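5 min read

How to dress a stall corner with fake ivy and a produce crate

Most guides to this tell you to buy more greenery. I don't believe them. I have put up the same corner for Kivi every November, and a single garland and a decent crate do most of the work. The rest is money spent to feel busy.

1. Start with the garland. Pick artificial ivy with small leaves; big ones look like plastic from across the hall. Tie one end to the pole with thin wire and wind slowly, keeping the turns uneven. The sellers say no wire is needed. Try it and see how long it stays up.

2. Put the darker plants low. Fern-type leaves hide joints and table rails better than ivy does. They also hide gloves and cutters, so check under them before you leave.

3. Fill the crate last.

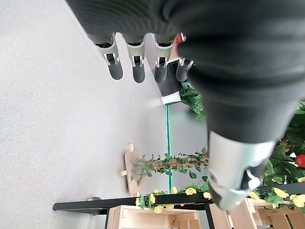
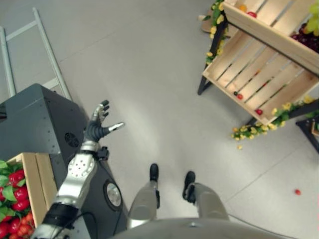
Filling is where people overspend. Rultden sells a produce set for a crate up to 13 inches deep, and you will use half of it. Pad the bottom with crumpled paper and save the good pieces for the top. Keep to one color family -- the red peppers and small tomatoes in the pale slatted crate work well enough, with green leaves let out over the rim to break up that straight edge. I have tried mixing in lemons and eggplant. It looked like a grocery accident.

4. Stand back 3 yards and look. If you can see paper, push leaves into the gap. If the crate looks too neat, turn a pepper or two on its side.

Urmas Lukoševičius, who sets up the Bavero stand, swears by misting the leaves with shine spray. I remain unconvinced -- it picks up dust by noon, and then you are wiping ivy with a rag.

Related
Wooden pegs or hooks for a display board?
Storing garlands without crushing them
Prekport crates: are the thick slats worth it?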